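Section 4. Door work in the simulator: rules before you run

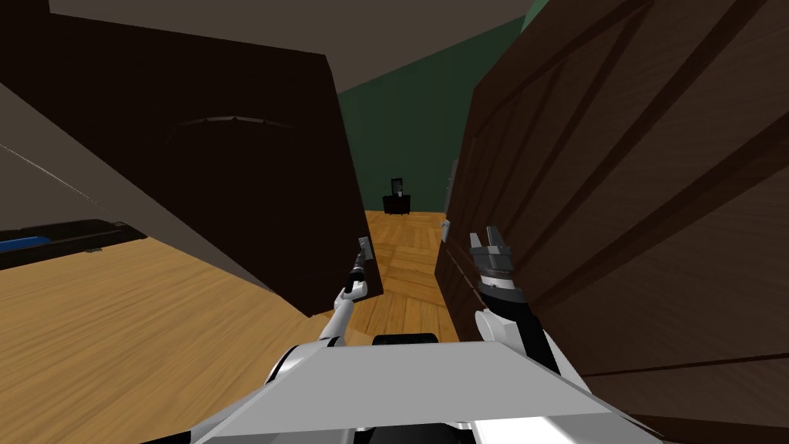
Dorance, September

Applies to all two-arm tasks at double doors. Read it before touching the task file. Numbers are the Numden defaults, don't change them without a note in the log.

1. Load the room. Check both door leaves are in and both can swing. Missing hinge = stop, reload.

2. Set the arm speed cap to 19 percent. Same cap left and right.

3. Bring the grippers up to the inner edges of the doors. One arm per leaf. No crossing over, even if the planner says it's shorter.

4. Fingers slightly open on approach. Light gray handle on the right door is small and easy to overshoot, so come in from below, slow.

5. Keep the body back untill the gap is wider than the shoulders. Measure at the shoulders, not the grippers.

6. Look through the gap before driving. Low furniture against the far wall (the black nightstand in this room) counts as an obstacle even when its a long way off.

NOTE: Wood grain and herringbone floor can throw off depth. Run check 201 if readings jump.

CAUTION: Contact force over limit on either leaf ends the run. Log it as a fail. No restarts from the middle.

7. Do 1,000 runs per room. Pass mark is 95 percent, no hand-picked seeds.

8. Save logs with the room name first, then task. Only then move on to real doors, Section 5.

Tarkbridge Setup Guide | Contact: Öztürkmen support desk | All rights reserved | Back to top

Comments (3)

hingepin: step 5 should be in bold. we clipped a shoulder twice

mk_lab: Does the cap in step 2 cover the wrist joints too?

dorance_bench: Yes, all joints. Will add it to the step.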